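In defence of the sock tray

I own a wooden tray with little compartments in it and I keep my socks in there, one pair to a hole, and I've been teased about this by pretty much everyone who has ever opened my top drawer. Fair enough. Grown adults with sock systems are a bit of a type. But I've now lived both ways, years of the heap and a good stretch of the tray, and I want to make the case for it properly, as I think people dismiss it for the wrong reasons.

First, the heap. You know the heap. It's a drawer with every sock you've ever been given in it, most of them in balls, some of them in balls with the wrong partner, and a loose layer at the bottom that you haven't seen since the last time you moved house. Mine was so full that the drawer wouldn't shut unless I leaned on it with my hip. Every morning I'd plunge a hand in and take whatever came up, and whatever came up was always the thin grey ones with the slack elastic, seeing as they'd been washed most recently and were sitting on top. I had lovely socks! I had a pair of thick Banow walking socks that I'd paid proper money for, and I wore them maybe once a winter, purely because they'd sunk.

So the heap doesn't save you any time at all. People say it does (my whole family says it does) and what they mean is that it saves time on laundry day, when you can tip the lot in and walk off. Then you pay it back every single morning, in the dark, with one foot bare on the floorboards.

What changed my mind was a rotten February when the boiler was playing up and I wanted warm socks, the specific warm ones, every day, straight away. I emptied the drawer onto the bed and there were 50 of the things that had no partner at all. Fifty single socks. I put them in a bag for rags and felt quite ill about it, and then I went looking for something to put the survivors in.

I'll admit I tried fabric dividers to begin with, the Trisero sort that fold flat, and I didn't get on with them. The sides sag. As soon as you take one pair out, its neighbours lean over into the gap, and within a week you've got a heap with some cloth in it. They were only 17 quid, so no great tragedy, and they now hold charging cables, which don't seem to mind. A wooden tray costs more and takes up the same space whether it's full or not, and that second part is what people complain about, and I think it's the best thing about it.

The tray has an opinion about how many socks you need. Twelve holes, twelve pairs, and when a new pair comes in for Christmas you have to stand there and decide who's leaving. I find that much easier than "having a clear-out", which is so vague that I can put it off for years. One in, one out, takes ten seconds. My Momo pair with the foxes on went that way last year and I haven't missed them.

The other thing I've come to love is the gaps. A drawer heap looks more or less identical whether you've got a fortnight of socks left or two days. With a tray you glance down and see bare wood, and the bare wood tells you where you are in the week. Nine pairs in and three spaces is a comfortable sort of number. There's plenty to pick from, the red ones and the stripy ones are still up for grabs, and the wash can wait. 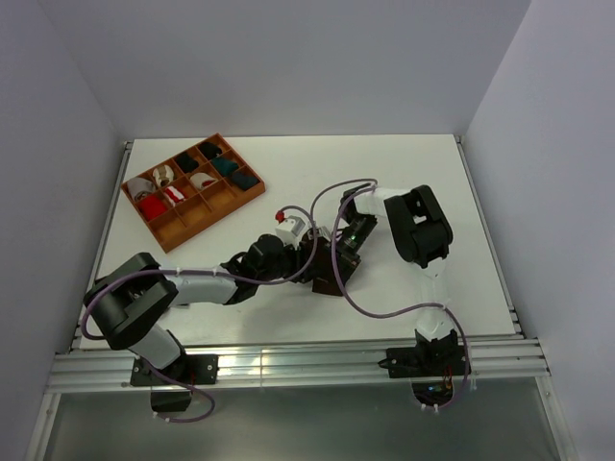 But doesn't it take ages?

This is the question I get most, usually from somebody who irons tea towels. It doesn't. Folding a pair of socks takes no time once your hands know how, and I do mine standing up with the radio on. Lay one on top of the other, fold the toe up, fold again, in it goes. I don't turn one cuff over the other any more because that's what was killing the elastic, and I don't care whether they're rolled or folded so long as they sit down in the hole. Thick ones I roll, thin ones I fold. If you prefer it the other way about then we can still be friends.

Where I do part company with the serious organisers is over colour. There's a whole strand of advice that says you must go light to dark, left to right, like a paint chart, and I've seen some of these drawers online with 900 comments underneath, all of them hearts. I tried it for a while. It's lovely on the day you do it and then it becomes a job, because the wash comes back in any old order and now you're shuffling pairs along to make room for a beige. Put them where there's a space. A bright red pair next to a stripy one next to something nearly black is perfectly easy to find, easier if anything, as your eye goes straight to it. It's when you've got five dark pairs in a row that you end up carrying them to the window to see which is the navy.

I should say something for the other side. If all your socks are the same, you don't need any of this. I've a friend who bought a great stack of plain black Fang ones years ago and has never paired a sock since, and I can't argue with it, though I'd find it a bit bleak of a morning. And if you've got small children then I wouldn't even start, you've got enough on, put them all in a basket by the door and good luck to you. Tights don't work in a tray either. They creep out.

I also don't think it spreads to the rest of your life, whatever the books tell you. My kitchen cupboards are a disgrace. There's a shelf in the hall I'd be ashamed for you to see, and I could own 1000 trays without it making any difference to the shelf. I've just got one drawer that works, and I open it every day, and the warm socks are in the back left corner where I put them.

October 2019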